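Quick one before lunch. Elaine Aguiar here, writing the Plona kids' page again. Lots of you sent in the same question in October, and Nima Ahmadpour (age seven) put it best: "What is inside the little box that goes in the wall?"

So. Chargers! The cube kind. The kind that lives in a kitchen drawer with the dead batteries and one birthday candle.

You'll need this page and a grown-up's charger that is NOT plugged in. Maybe two or three of them, different colors if you've got them. A table to put them on. A tray or two for later, because we're going to sort.

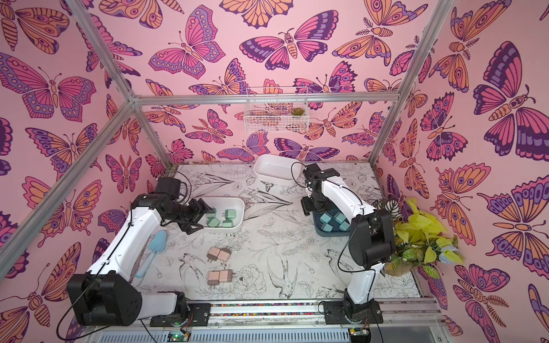

## The two ends of a cube

Pick it up. Turn it around. A charger cube has two important sides.

**The prong side.** Two flat metal bits sticking out. Those go in the wall outlet. Prongs are metal because electricity moves through metal very easily. The body is plastic because electricity does not like going through plastic at all. So metal where it should go, plastic where your fingers are. Somebody thought about that.

**The port side.** A little slot, sometimes two. A port is a doorway for the cable. The flat wide rectangle kind is called USB-A. Two slots means two cables at once, so you and your brother can stop arguing (maybe).

Look inside the USB-A slot. Just look, no poking. There's a small plastic tongue in there. The cable has one too, and the two have to slide past each other, one on top, one underneath. Wrong way up, it won't go. Flip it, try again. Never shove.

## What the cube does all day

OK the big part. Go slow here, I had to read it twice when I was learning it.

The electricity in your wall is strong. In American houses most outlets give 120 volts. Volts are how hard the electricity gets pushed. Think of water in a hose with somebody squeezing the end.

A phone can't take that. Much too strong. A basic USB charger hands over 5 volts. That's a tiny push. A drinking fountain next to a fire hose.

So the cube is a shrinker. Big push in, small push out.

It has a second job too. Wall electricity keeps changing direction. Back and forth, back and forth, 60 times every single second. That's called **AC**, alternating current. Batteries want electricity that only goes one way, and that's called **DC**, direct current. Inside the cube are little parts that take the back-and-forth kind and turn it into the one-way kind. All that in something smaller than a plum.

That's why grown-ups sometimes call it an *adapter*. To adapt means to change so things fit. Charger, adapter, plug, brick, cube. Same thing in most houses. Afshin Naseri wrote in to say his family calls it "the nubbin". Fine by me.

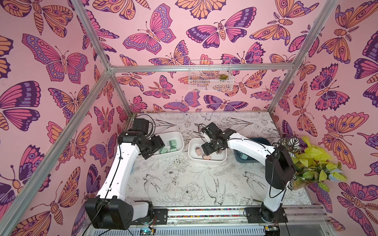 Now, why does it get warm? Because changing electricity from one kind to another isn't perfect. A bit of the energy leaks out as heat. A little warm is normal. Too hot to hold comfortably is a problem. Go and tell a grown-up and let them unplug it.

Same if you notice

- a burny smell
- a crack in the plastic
- a prong that's bent or wobbly
- buzzing you didn't hear before
- brown marks on the plastic near the metal

Don't use it again. Don't try to fix it either. Even Ghazal Shirazi doesn't open those up, and she takes toasters apart for fun.

## Does the color mean anything?

Good question from Bijan Shokri, who is nine and has very neat handwriting.

For the cube itself, no. Pink, green, blue, plain white, the color is just for looks. A pink one can do exactly the same job as a green one. What tells you the real story is the tiny writing printed on the side. Look for the word INPUT and the word OUTPUT. Input is what comes in from the wall. Output is what goes out to the cable. You might see something like 5V and then 1A or 2A. The V is volts. The A is amps, and amps tell you how much electricity can flow. More amps can mean faster charging, if the phone or tablet wants it that fast.

You may need a magnifying glass. The writing is silly small.

But color is *really* useful for people. In my house green means kitchen, pink means upstairs, and blue goes in the travel bag. We didn't plan it, it just happend, and now everybody gets cross when a pink one turns up in the toaster corner.
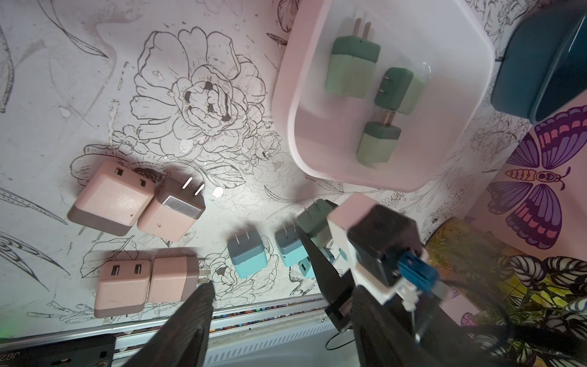
## Sorting time

OK so now the fun bit. Get your unplugged cubes. Ask first! Somebody's phone might be at 3 percent.

1. Tip them out on the table. Gently, prongs bend.
2. Choose a rule. Color is the easiest one.
3. One tray for each group. Lids, shoe boxes and baking pans are all fine.
4. Move one cube at a time. Say the rule out loud as you drop it in. "Green. Green. Pink."
5. Look again when you're done. Any strays?

Then tip them all back out and pick a **different** rule. This is where it gets good. Try one port or two ports. Try shiny or not shiny. Try biggest to smallest. The same pile makes totally different groups every time you change the rule. Scientists do this with beetles and shells and leaves. Libraries do it with books. It's called *classifying*.

Tricky ones are the best ones. Is that a blue or a green? Teal is right in the middle and people will fight about it. You could make a new group, or you could decide together and write it down so the rule stays the same. Bijan made a group called "no idea" and I think that's a perfectly good group.

Want it harder? Shut your eyes and sort by touch. Find the port side with your thumb. Count the slots. No prongs near your face please.

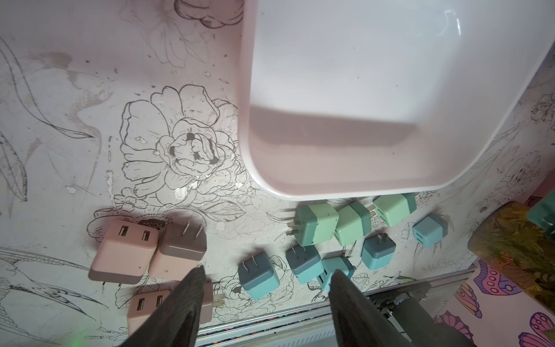
*Pink, mint green and teal cubes on a flowery table, next to an empty tray.*

## Putting them away

Cubes in a drawer get bashed. Keep them in a bowl or a tray with nothing heavy on top. Cables somewhere else, or they knot up (they will knot up anyway). Keep everything away from the sink. Water and electricity are a bad pair, always.

Broken ones don't go in the regular trash. Lots of towns have a drop-off place for old electronics, so ask your grown-up to look it up. The metal inside can get used again.

## Words to keep

**Prong** – the metal bit that goes in the outlet.
**Port** – the slot for the cable.
**Volt** – how hard the electricity is pushed.
**Amp** – how much of it flows.
**AC** – back and forth.
**DC** – one way only.
**Adapter** – changes one kind into another so things fit.

Send me your sorting rules, the weirder the better. Drawings are great too, just put your frist name and age on the back. Next time it's batteries and why one end has a bump.

Elaine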